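Blog > Wool and knits > Washing

Blocking and drying a knit hat without losing the brim

14 comments

Most of the hats that come back to me stretched have been washed correctly and dried badly. I knit for a small market table and do repairs in winter, so what follows is the routine I use for beanies in plain wool, wool-nylon and acrylic. It does not cover felted hats or anything with a lining glued in.

Water first. I use a basin of cool water and a capful of Haltska, a no-rinse wool wash. Hot water is not needed to get skin oil out of a brim. Soak for 20 minutes if the hat has been worn all season, less if it is only dusty. Do not rub the ribbing. Lift the hat out with a hand under it, because a wet 2x2 rib carries a lot of water and will lengthen under its own weight if you hold it by the edge.

Press, then roll in a towel and stand on the towel. A spin cycle also works if the machine lets you select spin alone. Mine is an old Prendo front loader and the lowest setting is plenty.

Fibre content changes the next step. My standard swatch for this is an 80 stitch tube in Jara worsted, knit in the round, half rib and half stocking stitch. In wool, the rib pulled back to its starting width after drying flat. In acrylic it pulled back either way, and steam was the only thing that altered it. Steam on acrylic is permanent. If you have ironed the rib on an acrylic hat, it will stay limp, and the fix is to cut the brim off and knit a new one.

For drying, lay the hat flat on a mesh rack with the rib pushed closed by hand. Do not put it over a bowl or a balloon unless you want the brim to grow to that circumference. A balloon is fine for a slouch hat with a loose crown, provided the rib sits below the widest part. Turn it once at the halfway point. In my laundry in May that means washing after supper and turning before work the next day.
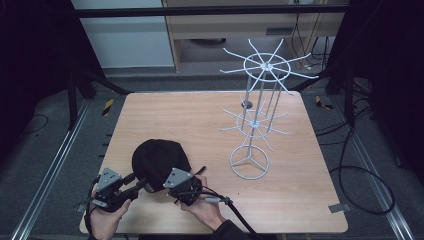
Photo: author

Black yarn needs a separate note. Dark dyes can bleed for the first couple of washes, and a black hat should go in a basin by itself until the water stays clear. Lint is the other problem. Dry it away from towels and go over it with a Troltley lint brush, working in the direction of the rib columns.

Storage is flat in a drawer, folded once across the crown. Hooks leave a point in the top. I keep mine in a cotton bag with cedar, and I check the bag when the weather turns.

Next post will be on replacing a brim from picked-up stitches, including how to match the colour on an older hat.

Shared 66 times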